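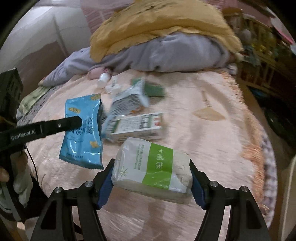

Ninthorpe County Sets Early Voting Sites and Hours for Presidential Primary

January
By the Ninthorpe County Office of Elections

TRUTVILLE - The Ninthorpe County Office of Elections today released the list of early voting sites for the presidential primary, along with new hours and a change in how results will be reported on election night. The plan covers all 52 precincts in the county and applies to both the Republican and Democratic ballots.

Registered voters will be able to cast an early ballot at any of the county's early voting sites, regardless of the precinct in which they live. On primary day itself, voters must go to the polling place assigned to their home address.

The main site will be the County Administration Building in Trutville, where voting will take place on the ground floor. Further sites will open at the Prindau Public Library, the Stępień Community Center and the fairgrounds exhibit hall. The fairgrounds site replaces the former armory, which the county gave up last year when its lease ended. Voters who used the armory in the last general election will receive a postcard with the new address.

Early voting will run from 8 a.m. to 6 p.m. In the final week, the Trutville and Prindau sites will stay open until 8 p.m. Any voter who is in line at closing time will be allowed to vote.

"Turnout in a contested primary is hard to predict, and we have planned for a busy one," the Office of Elections said in a statement. "Voters in the north of the county asked for a site closer to home and for evening hours. Both are part of this plan."

Choosing a Party Ballot

The primary is open. Voters do not register by party and may ask for either party's ballot when they check in, but they may vote in only one party's primary. A voter who takes part in one party's primary may not then vote in the other party's runoff, if one is held. Poll workers will ask each voter which ballot is wanted and will note the choice on the check-in record. The choice of party ballot is a public record. The votes marked on the ballot are secret.

The names of some presidential candidates may appear on the ballot even if those candidates have ended their campaigns. Ballots were certified and sent to the printer before several recent withdrawals, and the county has no power to remove a name after certification. Votes for those candidates will be counted and reported in the usual way.

Poll Workers and Training

The county has hired 246 poll workers for the primary and is still seeking bilingual workers for the Stępień and Prindau sites. Applicants must be registered to vote in Ninthorpe County and must complete a paid training class. Classes will be held at the County Administration Building in the mornings and again at 6:30 p.m. Workers who served in the November municipal election must also attend, as the check-in tablets have been replaced.

The two parties have each been invited to name watchers for every site. Watchers must present a signed appointment form to the lead poll worker on arrival and may not speak with voters inside the polling place.

Campaign signs, shirts, hats and buttons are not allowed within the marked distance of any entrance. This rule applies to voters as well as to campaign staff. Phones must be put away while a voter is at the booth.

Election Night Reporting

Early voting totals will be posted first, shortly after the polls close at 7 p.m. Precinct totals will then be updated every 30 minutes until all precincts have reported - a change from past primaries, when updates were posted as each batch came in. The county expects to finish the unofficial count before midnight. Mail ballots received on time but held for a signature check will be added during the official canvass.

Seating for reporters and the public in the county meeting room is limited to 75. News organizations that need a camera position or a power connection should contact the Office of Elections ahead of time. The meeting room will open at 6:30 p.m., and the entrance on the parking lot side will be used after business hours.

Sample ballots for both parties are available at the front counter in Trutville and at all public libraries in the county. Voters who need curbside service, large-print materials or help in another language may ask at any early voting site or call the Office of Elections during business hours.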